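Student Robotics Project, Progress Report, Second Reporting Period
Submitted to the Burneo Fund for Technical Education
Prepared by Tania Ekanayake, Project Lead
12 shares | 0 comments

This report covers the work of the student robotics project from the start of the spring term through February. It follows the headings agreed with the Fund and should be read together with the budget sheet sent separately. The main activity in this period was the desk-sorting task, in which students guide a pair of hand-held grippers to place a pen-shaped object in a clear divided organizer.

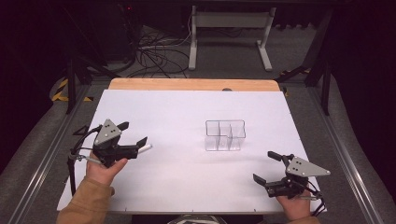
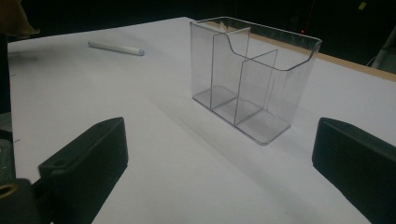
Desk-sorting task: the clear organizer on the white work surface, with hand-held grippers in use.

1. Work completed

Students are divided into 4 teams. Each team prepares its own task sheet, performs the task with the hand-held grippers, reviews the recordings, and passes a marked set to the next team for checking. The teams recorded 3,106 attempts in this period. Every attempt has been given a label for its starting arrangement and its result, and the labels have been checked by a second student.

The organizer was chosen after the teams asked for a target that would be harder than the open tray used in the fall. Clear plastic is difficult to pick out against a pale surface, and the dividers leave little room for error when an object is lowered at an angle. Students were asked to write down what they expected to go wrong before the first session. Their predictions are kept with the task sheets and will be compared with the results in the final report.

Two written procedures were completed. The first covers the daily check of the grippers, including finger movement, cable connections and storage. The second covers the naming and backup of recordings. Both were written by students and approved by the project lead.

2. Student learning

At the start of the term most students could operate the equipment but had difficulty explaining why an attempt had failed. The review sessions were changed to address this. A team now presents one failed attempt each Monday and must name the moment at which the problem began. Early presentations relied on general statements such as "it slipped." Later ones refer to the approach angle, the position of the second hand, or the point at which the object was first gripped.

Students have also begun work on the Fasetti unit, which introduces simple methods for sorting recordings by quality. Progress here has been slower than planned. Several students had not written code before joining, and 2 additional practice sessions were added to the schedule. The unit will continue into the next period.

3. Difficulties and changes to the plan

The labeling work took longer than the proposal allowed. The original form had too many categories, and two teams were found to be using the same category in different ways. The form was shortened and the affected recordings were labeled again. No recordings were lost, but the first training exercise was moved back by 6 school days.

Room access after 5:00 p.m. remains limited. Teams that meet later in the day have had less recording time than the others. A revised timetable has been requested from the school office, and a reply is pending.

The proposal named the Szűcs exercise as the second task of the year. After discussion with the teaching staff, it has been postponed to the next period so that the students can finish the present task properly. This change has no effect on the budget.

4. Use of funds

Spending is within the approved amounts. Funds were applied to replacement cables, storage drives and printed materials for the review sessions. The line for travel has not been used. The project requests permission to carry it forward toward attendance at the Eto student showcase, where two teams hope to present.

5. Next period

The teams will complete the Fasetti unit, carry out the first training exercise on the checked recordings, and begin the Szűcs exercise. Each team will also submit a short written account of its work in the students' own words. These will be attached to the final report.

Approval of the travel carry-forward is requested before showcase registration closes. Questions about this report or the budget sheet may be directed to the project lead.

Tania Ekanayake
Project Lead

Share this report | 12 shares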